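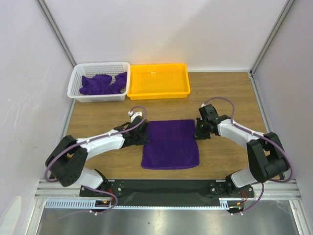
Otra vez con el presupuesto de la celda de dos brazos. Vorkberg nos pide 3315 al mes por doblar toallas. Con mantenimiento, dicen. ¿Qué mantenimiento? No lo detallan.

Yvette Carrier quiere firmar antes del 7 de junio por el descuento. A mí los descuentos con fecha me dan alergia.

Pregunté cuántas toallas por hora y me mandaron un folleto.

Y en Villanueva entran sábanas, no solo toallas. De eso, ni una línea en la oferta.

He pedido 10 días de prueba con nuestra ropa. Sigo esperando.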